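Print this page | E-mail this page

Zips first: speaker notes for the Herkora clothes evening
Davina Geddes, March 2026

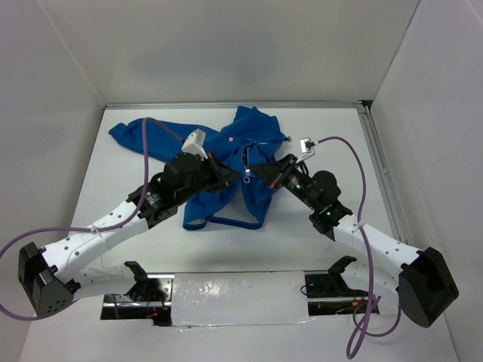 Before I start

Slide stays up while people find seats. Water, watch off, microphone clipped to the collar and NOT to the scarf (last time it sounded like I was eating toast).

Say hello. Say thank you to Doaa Ramadan, who did all the alterations talks before me and lent me her box of broken sliders to pass along the rows. Start the box on the left side now so it reaches the back by the time I get to teeth.

Opening line: hands up who has a zip at home that they are avoiding? Wait for hands. There are always loads! Put mine up too.

Then point at the blue on the slide. Bunched up, a sleeve folded out to one side, the hem curling round on itself. I love it like this. You learn so much more about a garment when it's in a heap than when it's on a hanger, and tonight I want everybody to start from the heap.

Find the slider

Ask the room to look for the metal pull. Give them a few seconds, someone will call out. It's near the middle, a squared ring hanging at the bottom of the bit of zip you can see.

So the first habit, and if people go home with only one thing I'd like it to be this: find the slider before you do anything else. Before folding, before washing, before you go through the pockets. Pinch it, feel which way it wants to travel, and follow the tape with your other hand. Your fingers will tell you which way up the whole thing is, even with your eyes shut.

DO THE EYES SHUT BIT. Two people up to the front, one fleece each. Say "find the slider, find the hem, find a cuff". Whoever isn't doing it will be laughing, let them. Don't rush this, it's the best part of the evening.

Things to mention while they're at it:
- a ring pull is lovely for cold fingers and gloves
- tiny flat pulls can take a loop of cord or ribbon, tied on in a minute
- if the pull has snapped off and the slider is fine, a small split ring does the job

Why zips go wrong

Keep this short, I always run over here.

Pass round the Flimen fleece with the cloth caught in it. Most jams are cloth. A fold of lining or a loose thread gets drawn in and people yank, and the yank packs it tighter. Show it: hold the tape flat, ease the slider back the way it came, draw the cloth out sideways with the other hand. A bit at a time. Breathe!

If it's stiff all the way along, rub a pencil over metal teeth, or a bit of plain candle over plastic ones. Wipe off the extra. Run it up and down a few times.

If it closes and then opens behind the slider, the slider has probably spread. Hold one up from Doaa's box next to a new one so they can see the gap. A gentle squeeze with pliers on each side sometimes brings it back. Say sometimes, and mean it. I have squeezed one too far and cracked it, tell that story if there's time (the Jondby coat, the wedding, the car park).

Missing teeth near the bottom: that's a bigger job, come and see me afterwards.

[drink of water]

Hems and bands

Back to the slide. Look at the hem band, a darker blue than the body. I get so cheerful about a hem in a different shade. It's a handrail. When something's in a muddle you can run your hand along the band and the rest of the cloth begins to make sense.

Let the front row try with the pile on the table. Hem in the left hand, walk the right hand along it until you come to a zip end or a side seam. Stop there, lift, give it one shake. Most tops will fall more or less straight after that.

Mention loops. A band will often curl over on itself, and if you fold with the curl still in, you get a hard ridge that you'll be looking at all day. Turn it flat with your thumb first.

If anybody asks about ribbed bands that have gone baggy: warm water, ease it back into shape with your hands, dry it flat. Don't promise miracles.

Sleeves

Sleeves are where most folding falls apart. You get the body lovely and square and then there's an arm stuck out to the side like it's signalling a turn.

Method on the big table, talk through it slowly:

1. Lay the top front side up. Close the zip to about a hand's width from the top, no further, so the neck can lie down.
2. Smooth from the zip outwards, both hands, to the side seams.
3. Bring one sleeve straight across the body. Fold the cuff back down towards the hem so the arm lies along the side.
4. Same with the other.
5. Sides in, then up from the hem. Two folds for a shelf, three for a bag.
6. Tuck the pull inside.

Do it once slowly, once at normal speed, and once with everyone doing it along with me. There are 12 spare tops in the blue crate for people who came without one. Doaa will hand them out from the side. Ask for them back!

I want people to enjoy this bit. Put a bit of swing into it. Folding a zipped top properly takes less time than hunting for a drawer that'll shut, and it's so satisfying when the last turn comes out square.

Washing

Zip closed, inside out, every time. An open zip in the drum catches on knitwear and chews at its own tape. Studs and small buttons done up if the cloth is strong, left open if it's thin and might tear round the fastening.

Check any little metal fastenings at the edges while you're there. Wiggle each one. If it turns, sew behind it now while it's still attached to something.

Dry it flat or over a rail with the zip hanging straight. A zip dried in a wave stays in a wave, and I've yet to meet the iron that will talk it round.

Numbers slide (skip if behind)

We kept a tally at the Sithole sessions last year. Around 70 zipped things came through the door and 46 went home working the same evening. I'm so proud of that. Say who did it: people in this room, mostly, with a pencil stub and a pair of pliers. The others went on to have new zips put in, apart from a tent door that we still talk about.

Questions I usually get

"Is it worth changing a zip on a cheap top?" If you like wearing it, yes. Go by how often you reach for it.

"Can I shorten one?" Yes, from the bottom, with a new stop sewn in. Separating zips are trickier, you shorten those from the top.

"Metal or plastic?" Match what was there. A heavy zip on soft cloth drags and makes the front buckle.

"What about pressing?" Cloth between iron and zip, cool side of warm, keep moving.

"My pull tab rattles." A blob of thread round the base. I love this question.

Finish

Get the box of sliders back. Tables go against the side wall afterwards. Next evening is in May, Doaa on buttonholes, sign-up sheet by the urn. Leave time for people to come up with carrier bags, they always do, and the carrier bags are the reason I say yes to these.

Reader comments

Maureen T.
I was one of the two with my eyes shut! Found the hem straight away and then put my hand up the wrong sleeve for ages. Have done all the fleeces in the hall cupboard since and the door closes.

pk_lowfield
Candle worked a treat on my plastic one. Would it be all right on a sleeping bag, or will it mark the lining?

Davina Geddes
pk_lowfield, yes, but go lightly and wipe it well with a dry cloth. Keep it on the teeth. So pleased it worked!

Ines
Could the folding steps go up as a printout for the May evening? I got as far as the second sleeve at home and couldn't remember which way the cuff went.

Doaa Ramadan
Ines, cuff goes back down towards the hem. I'll bring copies. Also I am two tops short in the crate, a green one and a grey one, if anyone went home with them by accident please just drop them in.

Contact us | Copyright Herkora | Back to top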